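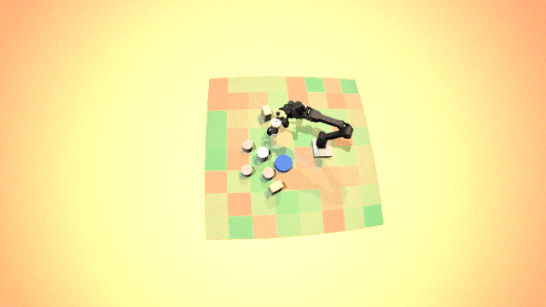 Cuadrados en salmón, verde menta, oliva clarito y arena, separados por líneas finas

Asunto: Re: [retales] ¿Lavar las telas antes de cortar, sí o no?
Fecha: 18/11/24

¡Hola a todas y a todos!

Llevo días queriendo contestar a esto y siempre se me cruzaba algo (la última vez, la cena quemándose). Copio el trozo del mensaje que me interesa, que el hilo ya va larguísimo:

> Estoy empezando con mi primera colcha y tengo un lío tremendo. En la tienda
> me dijeron que lavase todo el algodón antes de cortar, pero en un libro
> leo que no, que el apresto ayuda a que los cuadrados salgan rectos.
> Tengo cuatro colores y me da pánico que el más oscuro destiña sobre
> el crudo. Además no sé si comprar guata de algodón o de poliéster, y el
> precio cambia bastante. ¿Vosotras qué hacéis?
> Perdón por las preguntas de principiante.

Lo primero, de perdón nada, que esa pregunta sale en la lista cada año y todavía no nos hemos puesto de acuerdo. Yo soy de las que lavan. No siempre lo fui, ¿eh? Mi segunda colcha llevaba un granate precioso que compré en Lengyel, de esas telas del fondo del cajón que no ponen ni de dónde vienen, y lo cosí tal cual junto a un blanco roto. Primer lavado, colcha rosa. Bueno, rosa a manchas, que es peor. La tengo en el coche para las excursiones y todavía me da rabia cuando la saco.

Desde entonces lavo todo en frío, cada color por su lado, con una toallita atrapacolor. Si la toallita sale teñida, repito. Si a la tercera sigue soltando, esa tela se queda para fundas y bolsas y no entra en una colcha ni de broma. Luego plancho con la tela todavía un pelín húmeda y con almidón en espray, y así recuperas ese cuerpo que te daba el apresto de fábrica – el libro tiene razón en que una tela blandita se corta fatal. Con el almidón te quedas con lo mejor de los dos sistemas y solo pierdes una tarde.

Ojo con los cuadrados precortados, que esos no se lavan nunca. Se deshilachan por los cuatro lados y te salen de la lavadora hechos un nido. Si compras paquetes de esos, móntalos directamente y pon un par de toallitas en el primer lavado de la colcha terminada.

Sobre la guata: para una primera colcha yo iría a la de algodón con un poco de mezcla. La de poliéster pesa menos y abulta más, y queda muy mona en colchas de bebé, pero a mí se me mueve una barbaridad al acolchar a máquina. La de algodón se agarra a la tela y te perdona bastante. Eso sí, encoge, así que mira lo que dice la etiqueta. A mí ese arrugadito de después me encanta, aunque sé que por aquí hay quien lo odia.

Y una cosa que no preguntas pero te la cuento igual: antes de coser, extiende todo en el suelo y déjalo ahí una noche. Yo lo miro por la mañana con el café y siempre cambio algo, casi siempre dos piezas del mismo color que han acabado pegadas sin querer (o queriendo, que a veces una mancha grande de un solo color queda estupenda y descansa la vista). Si tienes gato, cierra la puerta. Lo digo con conocimiento de causa.

De márgenes de costura no me meto, que en mayo tuvimos aquella discusión y acabamos fatal. Solo diré que cosas toda la colcha con el mismo prensatelas y que no cambies de máquina a la mitad. Yo lo hice, pasé de la vieja a la Arelitz que me compré de segunda mano, y las filas de abajo no casaban con las de arriba. Tuve que descoser cinco filas enteras viendo una serie malísima.

Para el hilo, un gris medio sirve para casi todo. Yo compro los conos de 2000 metros de Grison, que duran muchísimo y no sueltan tanta pelusa como los baratos. Y cambia la aguja antes de empezar, que siempre se nos olvida.

Ah, y aprovecho el mensaje: ¿alguien va a la feria de Ullengate? Tengo sitio en el coche para dos personas y para unas cuantas bolsas a la vuelta (que nos conocemos). Mi idea es ir temprano y comer allí. Escribidme en privado, por no llenar la lista.

Cuéntanos cómo te queda la colcha, ¡y no te agobies con el oscuro, prueba antes con un retalito en agua templada!

Un abrazo grande

PD: Quien preguntaba por las reglas de acrílico de 20 centímetros, me sobra una. Tiene una esquina un poco tocada pero corta perfectamente. Te la mando si pagas el envío.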